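We're so glad you're thinking of coming to the Palton Book Weekend! Most of the questions in our inbox are answered on this page.

## What is it?

A weekend of new poetry and short fiction in the old corn hall at Palton, with readings, launches and plenty of time to chat over tea. It began as a single evening in October with one poet and a borrowed microphone, and we love how it has grown. This year we have 4 book launches, including Sheldon Sutherland's *The Road to Urnberg*, a run of poems about walking home through snow. It's wonderful read aloud.

## Do I need a ticket?

For the launches, yes. The hall holds 600 and the Saturday evening fills up fast. Daytime readings are free, so just wander in. 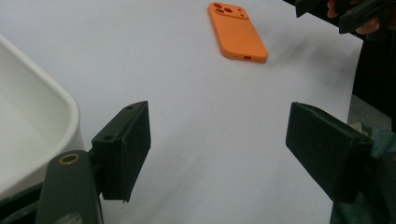

Tickets can be shown on your phone or printed out, whichever you like. If you've lost the email, give your surname at the door and we'll find you on the list.

## Can I get my book signed?

Please do! Every author stays on after their launch. You're welcome to bring older books from home too, though we ask for no more than 3 per person while the queue is long.

## Will the poems be read in translation?

Some will. Tanner Sawatzky reads his Landry poems first in German and then in English, and the printed sheets have both side by side (pick one up on your way in, they go quickly).

## Can I read something of my own?

Yes, at the Sunday open table. Put your name down by noon and bring one piece that takes under five minutes. First-timers get a huge cheer here.

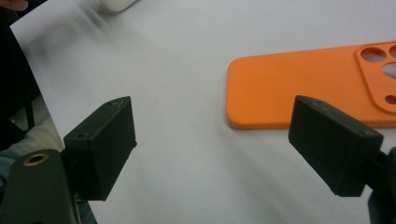

## How do I get there?

The Vorkdale bus stops right outside, and the hall is around 900 metres from the station, flat all the way. There's step-free entry on the market side.

## When does booking open?

1st August, at ten in the morning. Returned tickets go back on sale at the door each evening.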